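Fomen Chequered Floor Mat, Black and White

Home > Mats and Surfaces > Floor and Table Mats > Chequered

Code: FM-41
In stock. Usually leaves us in 2 working days.

The Fomen chequered mat is a flat mat printed in black and white squares. It goes on a bench, a big table or a clean floor, and it is sold for games, classrooms, shop displays and general workshop use. The pattern runs right across the mat with no border and no logo, so two mats can be laid side by side and the squares carried on from one to the next.

We have sold the mat since 2014. The backing was changed in February and all stock now has the new backing. The printed side is the same as before.

Details

Colour: black and white, matt
Face: printed polyester
Backing: natural rubber, grey
Edges: cut, not stitched
Supplied: rolled in a card tube, printed side out
Use: indoors only

Sizes

Small, for a desk or card table
Medium, for a workbench
Large, for the floor or two tables pushed together

The squares are the same size on all three mats. Please measure your table before ordering. Mats cut to a special size can't be returned, and we ask for payment before cutting. Allow an extra 4 working days for these.

Laying the mat

Take it out of the tube and leave it flat, printed side up, in a warm room overnight. If the ends still lift, roll the mat loosely the other way for an hour and lay it down again. Don't use an iron on it. Books on the corners will do the job.

The surface underneath should be dry and swept. Grit under the mat shows through as small bumps and will mark the backing in time. On varnished wood we suggest a sheet of plain paper under it for the first week — new rubber can leave a faint mark on some finishes.

Joining two mats

Put the cut edges together and line up the squares before you tape. Use cloth tape on the underside. Tape on the top will pull the print when you take it off.

Cleaning

Wipe with a damp cloth and a little washing-up liquid. Pencil comes off with a soft rubber. Ink should be dabbed as soon as possible and may leave a shadow on the white squares. The mat can't go in a washing machine or a tumble dryer. Store it rolled, never folded, as a crease won't come out.

Delivery

Small and medium mats go by post. The large mat goes by carrier and needs someone in to sign for it. Orders of more than 41 mats are packed on a pallet, and Gordon Charbonneau in the Gachanja warehouse will ring to agree a day. 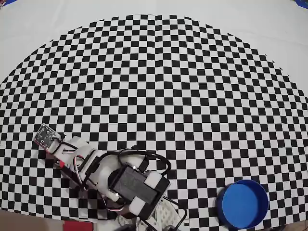
Customer comments

Chie Amano: We have the medium one on the bench and it has been fine. Ours took two nights to go flat, so I would allow more time than the page says if your room is cold. The white squares do show dust. I wipe it on Fridays and that keeps it decent. Would buy again, though I'd like a stitched edge.

Reply from Fomen: Thank you. A stitched edge would leave a ridge where two mats meet, so we have no plans for one on this mat. The Esitz plain mat does come stitched, in black or grey.

Genji Hosoda: Is the old backing still to be had? I want a second mat to go next to one from 2016.

Reply from Fomen: Sorry, the old backing has all gone. The new one is the same thickness and the two will sit level.

See also

Esitz plain mat, stitched edge
Pandisent mat tape, cloth, 2 rolls
Card storage tubes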